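Keeping mosquitoes from breeding around the house

Skando home notes, Sun 21 July

Mosquito eggs need standing water, and a bottle cap holds enough. In warm weather the cycle from egg to adult can finish in under 14 days, so a weekly round of the yard is sufficient.

Empty plant saucers, buckets and toys, then scrub the inner walls with a stiff brush. Eggs stick just above the waterline and survive drying, so tipping out the water leaves them in place.

Rain barrels: cover with fine mesh and fasten it under the rim with cord. Check the overflow outlet too. The 60-gallon Dondby barrel has an open one at the back.

Gutters: clear leaves in December and again before the first warm spell. Water should drain fully after rain.

Window screens: patch any hole wider than a pencil lead. Cut the patch larger than the hole on every side and glue the edges flat.

Floor drains: pour in a cup of water weekly if the drain is in use, or tape over it if not.

Repellent goes on after sunscreen, on exposed skin only. Wash hands before handling food. Store the bottle out of reach of children and away from the stove.

Wipe the work table with soapy water when the screens are finished.

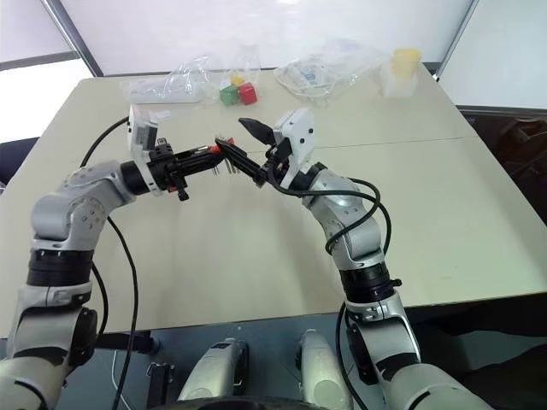
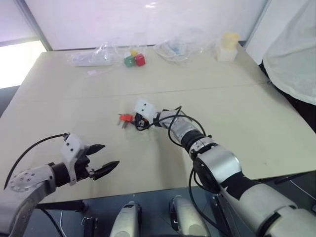
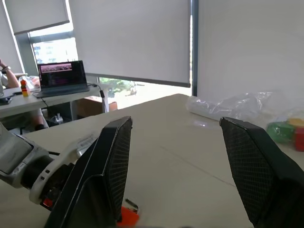 Last picture: two black gripper fingers over the pale tabletop.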